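ヴンダディア行き最終便

その夜行列車に乗るために、わたしは三年分の有給休暇を使いきった。上司には「ちょっと遠くへ」とだけ言った。だって、ちゃんと説明したら絶対に笑われる。ケルヴィルの駅から週に一度、水曜の夜にだけ出るヴンダディア行きの列車に乗って、世界でいちばん長い汽笛を聴きに行くんです、なんて!

でも、言わせてほしい。汽笛なのだ。あの汽笛なのだ!

最初に聴いたのは十一歳のときで、祖母の家の台所のラジオからだった。深夜の番組で、遠い土地の音を一つだけ流して、あとは何の解説もなく終わる。その晩流れたのが、ヴンダディア線の機関車がマークモント峠の手前で鳴らす汽笛だった。低く始まって、だんだん明るくなって、途中で一度、息を継ぐみたいに細くなる。そしてまたふくらむ。谷が返事をする。返事にまた返事が重なる。わたしは台所の椅子の上で膝を抱えたまま、ぜんぶ終わってからもしばらく動けなかった。

あれから二十何年、同じ音には一度も出会えなかった。録音も見つからない。だから行くことにした。遅すぎるくらいだ。

ケルヴィル駅は思っていたよりずっと小さくて、思っていたよりずっと素敵だった。改札の横に売店があって、売店の横に待合室があって、待合室の奥にはなぜか子どもの遊び場まである。切符売り場の窓口には、真鍮の呼び鈴が三つ並んでいて、どれを鳴らしても同じ人が出てくる。わたしは三つとも鳴らしてしまった。だって音がぜんぶ違うのだ。左がいちばん高くて、真ん中が少し鼻にかかっていて、右はほとんど咳だった。

「どれがお好きですか」と窓口の人が言った。

「右です」

「わかる人だ」

それだけで、もう来てよかったと思った。

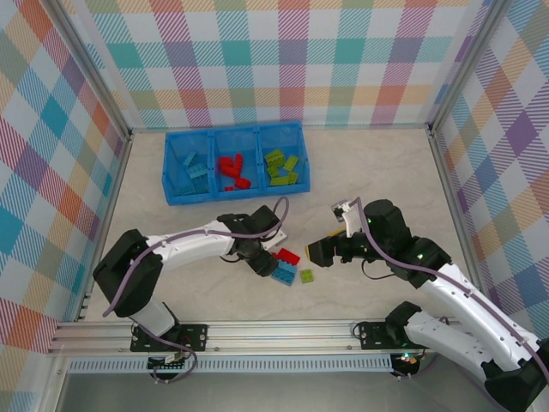
最終更新:6月

切符は厚紙で、端に小さく292と刷ってあった。席の番号かと思ったら列車の番号で、席はどこでもいいという。どこでもいい! わたしは駅のホームを端から端まで歩いて、いちばん機関車に近い車両を選んだ。座席は古くて、座るとばねが小さくうたった。乗客はまばらで、斜め前に毛布をかぶった老人が一人、通路の反対側に大きな楽器ケースを抱えた女の人が一人。あとは眠っている人たちの帽子ばかりが見えた。

午後九時ちょうど、列車はがくんと一度うしろへ下がってから前へ進んだ。

この「一度うしろへ下がる」のがまた、たまらないのだ。跳ぶ前にかがむみたいで、列車にも心の準備があるのだとわかる。窓の外を町の灯がゆっくり流れて、川が来て、川の上の自分たちの灯が来て、それから長いあいだ何も来なかった。

「汽笛ですか」

楽器ケースの女の人が、急にそう言った。わたしはびっくりして、はいともいいえともつかない声を出した。

「前のほうの車両に乗るのは、寝つきのすごくいい人か、汽笛の人だから」

「汽笛の人です」わたしは胸を張った。「子どものころ、ラジオで」

「台所で?」

「台所で! どうして」

「わたしは風呂場でした。母が防水のラジオを買ったばかりで、うれしくて何でもつけっぱなしにしてたの。お湯の中で聴いたんです。出たらもう、指がしわしわで」

なんということだろう。同じ夜に、同じ音を、ぜんぜん違う町の風呂場で聴いていた人がここにいる! わたしたちは通路をはさんで身を乗り出して、夢中で話した。息継ぎのところのことを話した。谷の返事のことを話した。彼女は返事が四回だったと言い、わたしは五回だったと言って、どちらも譲らなかった。譲れるわけがない。こっちは人生がかかっているのだ。

「五回目は、たぶんお風呂の水音に隠れたんですよ」

「いいえ、五回目はたぶん、おたくの冷蔵庫です」

それで二人とも大笑いして、老人が毛布の下でもぞもぞ動いた。

楽器ケースの中身はチューバだった。彼女はあの汽笛がきっかけで、低い音の出るものなら何でも吹くようになったのだという。最初はホースで、次は水道管の切れ端で、それからようやくまともな楽器にたどりついた。わたしのほうは何も吹けない。歌もだめだ。ただ聴くほうだけはずっとやってきて、港の霧笛も、工場の昼のサイレンも、学校のチャイムの壊れかけたやつも、聴けるものは片っぱしから聴いた。手帳が戸棚にあふれている。

「聴くほうがいないと困ります」と彼女は言った。「吹くほうだけいても、谷と二人きりになっちゃう」

十一時すぎに、車内販売の人がまわってきた。ワゴンの上には、湯気の立つポットと、ドゥーダという丸いパンがあった。この土地の夜行には欠かせないものらしくて、中に黒砂糖とくるみの練ったのが入っている。これが、もう、どう言えばいいのか。皮がぱりっとしていて、かむと甘いのがじわっと来て、最後にちょっと塩が残る。わたしは一個食べて、もう一個買って、販売の人が次の車両へ行く前に走って三個目を買った。老人が毛布から手だけ出して、やっぱり一個買った。

「峠は何時ですか」と、わたしは販売の人に聞いた。

「一時二十分。雪がなければ」

「雪は」

「六月ですよ」と販売の人は言い、それから窓を見て、「まあ、マークモントですからね」と付け足した。

それからの二時間の長かったこと! 列車は登りにかかって、車輪の音が変わった。平地ではとん、とと、とん、とと、と軽く走っていたのが、とん、とん、とん、と一つずつ置くような音になる。窓ガラスが冷たくなってきて、額をつけると骨に機関車の震えが届いた。駅を一つ過ぎた。ホームに標高の札が立っていて、灯りの下に977という数字だけ読めた。誰も降りないし、誰も乗らない。それでも列車はきちんと停まって、扉をあけて、夜の空気を一杯ぶん入れて、また閉めた。針葉樹のにおいがした。

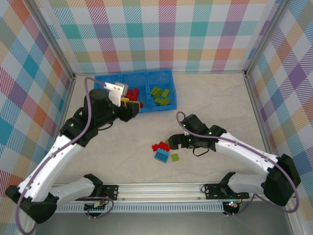

彼女がケースをあけたのは、そのあとだった。

「一緒に鳴らすんですか」

「まさか。合わせるだけ。心の中で指を動かすの」

チューバは車内の灯りを集めて、暗い蜂蜜みたいに光った。彼女はそれを膝に抱いて、吹き口には唇をつけず、ただ指を置いた。わたしは手帳を出し、鉛筆を出し、それから両方しまった。今夜は書かない。耳だけでいい。

一時を過ぎた。一時十分。わたしはもう座っていられなくて、通路に立ったり、座ったり、また立ったりした。窓は上の半分だけ下ろせるようになっていて、わたしが取っ手と格闘していると、横からしわだらけの手が伸びてきて、こつんと一度たたいてからすっと下ろしてくれた。毛布の老人だった。立つと意外なほど背が高かった。

「こいつは、たたいてから」と老人は言った。「それから、口をあけて聴きなさい」

「口を?」

「口をあけてると、耳が広がる」

そんな話は聞いたこともなかったけれど、わたしはすぐに口をあけた。彼女もあけた。老人もあけた。三人で並んで、窓の前で、口をあけていた。風が歯にしみた。

そして、来た。

はじめは音だとわからなかった。床が先に知っていて、それが足の裏からのぼってきて、おなかのところで低い声になった。声は前のほうから来て、屋根の上を越えて、うしろの暗い斜面へどんどん広がっていく。明るくなる。まだ明るくなる。こんなに明るい音だったっけ! ラジオの小さなスピーカーには、この下のところがまるごと入っていなかったのだ。わたしが二十何年も大事にしていたのは、この音の帽子だけだった。

息継ぎが来た。音が糸みたいに細くなって、でも切れない。切れないまま、わたしたち三人の口の中を通っていった。そのときわたしは、ああ、誰かがあそこで紐を引いているんだ、と初めて思った。機関車の狭い運転台で、手袋をした誰かが、ほんの少しだけ力をゆるめて、また引く。その手つきが聞こえるのだ。二度目のふくらみで、わたしは泣いていた。口をあけたままなので、ひどい顔だったと思う。

それから谷が返事をした。

一回。すぐ近くの岩から、少し怒ったみたいに。

二回。川の向こうから。

三回は横に長くて、四回目はずいぶん待たせた。彼女の指がチューバの上で止まった。彼女はこちらを見なかった。わたしも見なかった。車輪の音が邪魔で邪魔で、いっそ列車ごと止まってほしかった。

五回目は、来た。ものすごく遠くから、名前を呼ばれてふり返るくらいの小ささで、来た!

「冷蔵庫だ」と彼女が言って、わたしの肩をばんばんたたいた。「冷蔵庫がいた!」

わたしは言葉にならない声で叫び返した。勝ったとか負けたとか、もうどうでもよくて、ただ五回目が二人の前に同時に現れたことがうれしかった。

老人はまだ口をあけていた。人さし指を一本立てて、静かに、と合図した。わたしたちはあわてて黙った。列車は峠のてっぺんの短い平らなところに出て、車輪がふっと軽くなった。風が止んだ。月が雲の端から出て、線路のわきに残った雪が細く白かった。

六回目があった。

聞こえた、と言っていいのかどうかわからない。音の形に空気がへこんだ、というのがいちばん近い。低くて、あたたかくて、すぐになくなった。

老人は満足そうに口を閉じ、窓をたたいて、閉めた。

「昔、ここで引いていた」と彼は言った。「運転台では聞こえんのだ、返事が。釜がうるさくてな。辞めてから、乗って聴きに来るようになった」

わたしと彼女は顔を見合わせた。二十何年前の水曜の夜、とわたしが言いかけると、老人は手をふった。

「どの晩が放送されたかは知らんよ。引いてたのは一人じゃない」それから少し考えて、「ただ、息継ぎが入ってたなら、わしかもしれん。あれは肘が痛くてな」

肘! わたしが何百回も頭の中で鳴らし、彼女が楽器まで始めてしまったあの息継ぎが、肘! わたしたちは通路にしゃがみこんで笑った。笑いながらまた泣いた。老人はきょとんとしていたが、今夜の息継ぎは、と彼女が聞くと、にやっとした。

「若いのがまねしとるんだ。肘はなんともないくせに」

ヴンダディアに着いたのは、空が薄い灰色になったころだった。終点の駅前には何もなかった。川と、橋と、まだ閉まっている食堂が一軒。食堂の戸に、六時からと札がかかっている。わたしたち三人は橋の欄干にもたれて待った。わたしの鞄の中には潰れたドゥーダが一個残っていて、それを三つにちぎった。くるみの多いところが老人にあたった。

「帰りの便にも、汽笛はあるんですか」とわたしは聞いた。

「ある」と老人は言った。「下りは短い。だが返事が逆の順で来る」

逆の順で! わたしは手帳を出した。今度は書くつもりだった。彼女はもうケースをあけていて、川に向かって、いちばん低い音をひとつ、そっと吹いた。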